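Search this site Go Search tips

Radio-controlled models: charging and batteries

Holub crawler will not hold a charge after winter storage

Posted by Mendberg Model Club, April 23, 2025

Our club maintains a small fleet of radio-controlled vehicles for the use of junior members. One of these, a Holub rock crawler, was put away in September with its original battery pack fitted. The pack is a six-cell nickel-metal hydride type and was supplied with the vehicle.

On its return to use, the pack was charged overnight on the wall charger provided. The vehicle ran for 6 minutes and then slowed to a crawl, although the steering continued to respond. A second charge gave the same result. Before storage, members could expect the pack to last for a full session.

We should be grateful for advice on the following matters. Can a pack in this condition be recovered, or must it be replaced? Is it acceptable to use a faster charger from another maker? We own a Ritari charger which has a setting for this type of cell, but the instructions supplied with the crawler refer only to its own charger.

Karcombe Hobby Stores

It is likely that the pack has suffered from being left connected to the vehicle. Many speed controllers draw a very small current even when switched off, and over several months this may drain the cells to a level at which one or more of them is damaged.

We would suggest that the pack be charged slowly and then discharged under a light load, and that this be repeated up to three times. The running time should be recorded on each occasion. Should there be no improvement by the third cycle, replacement is advised. The pack should be allowed to cool between charging and use, and charging should not be left unattended.

With regard to the Ritari charger, it may be used if the correct cell type is selected and the current is kept within the limit printed on the pack. If no limit is printed, the charger supplied with the vehicle should be used. The plugs should also be compared before any connection is made, as the polarity is not the same on all makes.
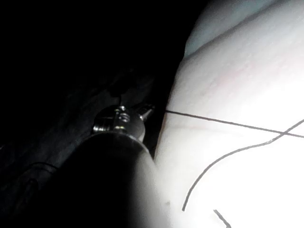

tallpines73

I would not bother with three cycles. Ours did the same and it was one dead cell. Put a meter across each cell after charging if you can get at them, and if one reads well below the rest, buy a new pack. Also take the battery out before you put the thing away next time. The switch does not cut it off completely on the older ones.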